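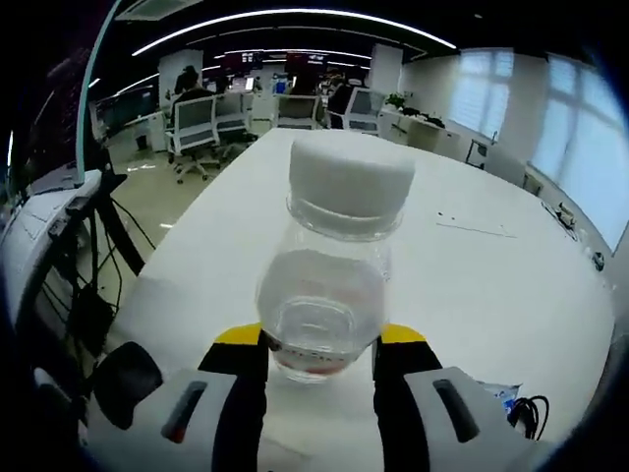
Posted by the Zenemell workplace team | Open until the end of April

Participants wanted: table and bottle handling sessions

Zenemell is looking for 50 adults to take part in a study of how people handle everyday drink containers at a table. The sessions take place in our office on the second floor of the Rolteo building. You don't need any experience, and you don't need to prepare anything.

What you will do

You will sit or stand at a large white table and work through a set of short tasks with bottles, cups and small packets. Most of the tasks use a clear plastic water bottle with a screw cap. We will ask you to pick it up, move it to another spot, turn it so the label faces a certain way, open it, pour from it and close it again. Some bottles will be full and some will be partly filled. Near the end you will be asked to clear the table and put everything back where you found it.

We are interested in where people place their fingers, whether they go for the cap or the body first, and how hard they squeeze a thin bottle that is open. There is no right way to do any of this. Please handle the items the way you would at home or at work.

Between tasks you will fill in a short form on how easy each container was to hold and open. The form is on paper and has no long written answers.

Time and place

Each session lasts 2 hours, including a break of 15 minutes. Sessions start at 9:30 a.m. and 2:00 p.m. We ask each person to come for 3 sessions, spread over at least two weeks. The same person should attend all of them.

The room is part of a wide office space, so other people may be working nearby. It is heated and has an elevator. The entrance is on Amissah Street, next to the bike racks. Street parking is limited in the morning.

Who can take part

You should be 18 or older and able to read instructions in English. We would like to hear from people of all ages, both left-handed and right-handed. People with arthritis or reduced grip strength are very welcome, and we will leave out any task you don't want to do. If you have had surgery on a hand or wrist in the past six months, please wait for a later round.

Please take off rings and bracelets before the session starts. Long sleeves should be rolled up. Lockers are available at the front desk.

Payment

You will receive a gift card after each session and a larger one after the last. If you have to stop early, you will still be paid for the sessions you completed. Bus fare is refunded if you bring the ticket.

Your information

Your name and contact details are kept apart from your forms. You may withdraw at any point up to the end of your last session. The Hilex consent sheet is sent out with your confirmation and should be signed before you arrive.

How to apply

Use the contact form on this site and choose "Table sessions" as the subject. Tell us your age, which hand you write with, and whether mornings or afternoons suit you. We reply within a week. If all places are taken, you can ask to be put on the waiting list.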